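From: Seltton Household Swap list
Date: 14th June
Subject: Re: sock drawer trays, worth it or not?

On the Seltton list, a member in Nirnholm wrote:

> We moved in April and I have still not dealt with the socks. There are
> five of us in the house and everything goes into one laundry basket, so
> by the end of the week I have a heap and no idea where to start. I have
> been looking at those divided trays that go inside a drawer. Some are
> fabric, some are plastic, and some are wood.
>
> My questions are these. Do the compartments really hold a pair of adult
> socks, or only the thin kind? Do you fold or roll? And what do you do
> with long socks? My daughter has several pairs that come up to the knee
> and they turn into a lump the size of a fist whatever I do.
>
> I don't want to spend money on something that ends up in the garage.

I have used divided trays for three years, first fabric and now wood, so I will take these in order.

Fabric or wood

The fabric ones are cheap and fold flat when you don't need them. Mine sagged. The dividers were card inside a cloth sleeve, and after some months they leaned over whenever one section was fuller than the one next to it. I also could not wipe them out. They are fine for a child's drawer that gets turned over every season anyway.

The wood ones hold their shape. The kind to look for has thin slats, because thick dividers eat up the space. Sixteen sections, four by four, is a good size for one adult. I bought mine from Jakubowski, the housewares place on the Carkum road, and they had a larger one too, but it would not go into a standard dresser drawer. Measure the inside of the drawer before you go, including the height. I have 14 cm of clearance and the tray sits well below that. A friend bought one without measuring and it now lives on top of the dresser with keys and batteries in it.

I would skip plastic. The sections slide around unless you clip them together, and the clips are the first thing to break.

What fits in a section

One pair of ordinary crew socks per section, if you fold them properly. Two pairs of thin dress socks. Thick hiking socks will go in but they stand up above the dividers and catch on the drawer frame. I keep those in a box on the closet shelf.

A pair should take up most of the width of its section. If it is much smaller than that, it falls over and unrolls, and you are back where you started.

Fold or roll

I do both, depending on the sock. These are the steps I go through on laundry day.

1. Empty the tray if it needs it. Once or twice a year I take everything out, wipe the bottoms with a barely damp cloth and leave it out of the drawer overnight.

2. Match everything before folding anything. Spread the socks out flat on a table or the bed, toes all pointing the same way. Anything without a partner goes to one side. I give the singles a month and then they become dust cloths.

3. Do the short socks first. Lay one on top of the other, fold the toe up toward the cuff, then fold once more. Stand it in the section with the fold up. Patterned socks are easier to find if the pattern is on the outside. Stripes show up well from above.

4. Fill from the front. The front row is what you see when you pull the drawer out a few inches, so put the pairs you wear most there. I start at the front right corner and work left, then go to the next row.

5. Leave the long socks for last, laid out on the table away from the tray. Keep them well to one side so that you have room to work and they don't get mixed up with the pairs already folded.

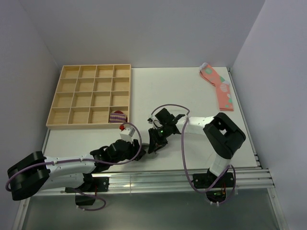

6. Straighten the long socks before you fold them. They tend to lie with a bend at the heel, and if you fold over the bend you get the lump you describe. Pull the leg and the foot into one line and press the heel flat with your hand. Put the second sock directly on top of the first. Fold in half along the length, so you have a narrow strip, and then roll from the toe. Go fairly tight for the first few turns and looser after that. Don't turn the cuff over the roll. It stretches the elastic, and in a divided tray the walls will hold the roll together anyway.

7. If the roll is still too wide, fold in thirds lengthwise instead of in half. That makes it taller and narrower. My knee socks fit this way, and the ones with a thick pattern on them just barely do.

8. Put the tray back in the drawer with the front edge toward you. On mine the front edge is thicker than the other sides and it is a good place to grip when you want to lift the whole thing out.

For a family of five

One tray each would be my advice, and not one big tray for everybody. Write a name on the underside in pencil. On laundry day bring all the trays to the table, and each person can fill their own. With small children, leave a few sections empty or they will give up. You do not have to fill every section from the beginning. My own was half empty for the first few weeks because I had thrown out so many singles.

The whole job takes me 14 minutes a week now for two people. For five it will be longer, but matching is the slow part, and the trays don't change that.

If you would like to try one before you buy, I have a spare wooden tray that I am not using until fall. It has a scratch on one side and is otherwise fine. I can bring it to the next swap in Nirnholm, or you can pick it up here in Carkum any evening after six. Write to me off the list.

--
To leave the list, send a blank message with "unsubscribe" as the subject.
Please trim quoted text when you reply.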